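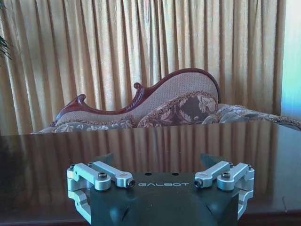

홈 기획 현장 자료실 구독

현장 인터뷰 > 용수·세탁 설비

12월호 | 글 편집부

연수기 염도계를 매일 보는 이유

피르포트(Pirport) 외곽의 드렌턴(Drenton) 세탁 공장은 지하수와 상수를 섞어 쓴다. 주 거래처는 베이람(Bayram) 호텔이며, 시트와 수건이 물량의 대부분을 차지한다. 공정 용수를 관리하는 설비 책임자를 보일러실 옆 사무실에서 만났다. 본인 요청에 따라 이름은 싣지 않는다.

첫 질문은 경도였다. 그는 원수의 평균 경도를 묻는 사람이 많지만 관리에 쓰는 값은 따로 있다고 했다. "평균은 보고서용입니다. 갈수기에 지하수 비율이 올라가면 하루 안에도 값이 바뀝니다. 연수기 용량은 최댓값으로 잡아야 합니다. 평균으로 잡으면 재생 직전 몇 시간 동안 경도가 새어 나옵니다."

경도 성분이 남은 물로 세탁하면 칼슘이 세제의 음이온 성분과 결합하고, 일부는 섬유에 침착한다. 수건은 뻣뻣해지고 흡수 속도가 떨어진다. 현장에서는 이 증상을 건조 과다로 오인하는 경우가 잦다고 한다. "건조 온도부터 내립니다. 그러면 함수율이 안 맞아서 다림질 공정이 밀립니다. 순서가 틀린 겁니다. 먼저 마지막 헹굼수를 떠서 경도를 재야 합니다."

공장의 월간 용수 사용량은 753톤이다. 설치된 연수기는 클러닉스(Clernix)의 2탑 교번식으로, 한쪽이 재생하는 동안 다른 쪽이 물을 보낸다. 재생 한 번에 걸리는 시간은 45분이다. 역세, 염수 통과, 완속 세정, 급속 세정 순으로 진행한다. 그는 이 가운데 역세를 가장 자주 점검한다. 유량이 모자라면 수지층이 충분히 팽창하지 않고, 안에 낀 미세 입자가 그대로 남는다. 반대로 유량이 지나치면 수지가 배수로 빠져나간다.

"배수구에 망을 대 보면 바로 압니다. 호박색 알갱이가 나오면 유량을 줄입니다. 수온이 낮은 계절에는 물의 점도가 올라가니까 같은 유량이라도 층이 더 뜹니다. 여름 설정을 그대로 두고 겨울을 나면 수지가 조금씩 줄어듭니다."

염수 농도 이야기가 길었다. 소금 탱크에 소금이 쌓여 있어도 염수가 포화 상태라는 보장은 없다. 바닥 쪽 소금이 굳어 공동이 생기면 물이 소금과 충분히 닿지 않은 채 빨려 나간다. 그는 작년에 이 문제로 재생 불량을 겪었다고 했다. 계측값은 19퍼센트였다. 포화 염수는 상온에서 26퍼센트 부근이어야 한다.

"탱크를 위에서 보면 멀쩡합니다. 막대로 찔러 보니까 중간이 비어 있었습니다. 그 뒤로 염도계를 탱크 옆에 걸어 두고 매일 아침 한 번 읽습니다. 기록지에는 농도와 수온을 같이 적습니다."

정제염과 천일염의 차이를 묻자 그는 불용분을 먼저 들었다. 불용분이 많으면 탱크 바닥에 침전물이 쌓이고 흡입 스트레이너가 막힌다. 단가 차이는 청소 인건비를 더해 비교해야 한다는 것이 그의 의견이다. 이 공장은 압축 정제염을 쓰며 탱크 청소는 수요일 오후, 세탁 라인이 일찍 끝나는 날에 한다. 매주 비우지는 않고 흡입관 주변만 확인한다.

철분도 변수다. 지하수의 용존 철은 수지 표면에 붙어 교환 능력을 떨어뜨린다. 드렌턴은 연수기 앞에 제철 여과기를 두었으나, 여과기 출구에서 철이 검출된 날에는 지하수 펌프를 멈추고 상수만 쓴다. "수지에 붙은 철은 소금으로 안 떨어집니다. 환원제 세정을 해야 하는데 그동안 한 탑을 못 씁니다. 교번식이라도 한 탑으로 하루를 버티면 재생 시간이 안 나옵니다."

보일러 쪽 영향도 물었다. 급수 경도가 새면 전열면에 스케일이 생기고 배기 온도가 올라간다. 그는 배기 온도를 부하별로 나누어 기록한다. 저부하와 고부하 값을 한 그래프에 섞으면 추세가 보이지 않는다. 블로다운 주기는 전기전도도로 정하되, 응축수 회수율이 바뀐 달에는 기준을 다시 잡는다.

자동 경도 측정기를 들일 계획이 있는지 묻자 예산에는 올려 두었다고 답했다. 다만 시약식은 시약 유효 기간과 튜브 교체를 관리해야 한다. "측정기가 있어도 수동 시험은 계속할 겁니다. 시약이 떨어진 채로 정상 표시가 나오는 기종을 전에 다른 공장에서 봤습니다."

마지막으로 신규 공장에 권할 항목을 물었다. 그는 시료 채취 밸브의 위치를 꼽았다. 원수, 제철 여과기 출구, 각 탑 출구, 저장 탱크 출구에 하나씩 두고, 두 탑의 물이 합류한 뒤의 배관에만 설치하는 일은 피하라고 했다. 합류 뒤에서는 어느 탑이 새는지 구분되지 않는다. 드렌턴도 처음에는 합류 배관에만 밸브가 있었고, 탑별 밸브는 배관을 끊고 나중에 달았다.

이전 글 다음 글 목록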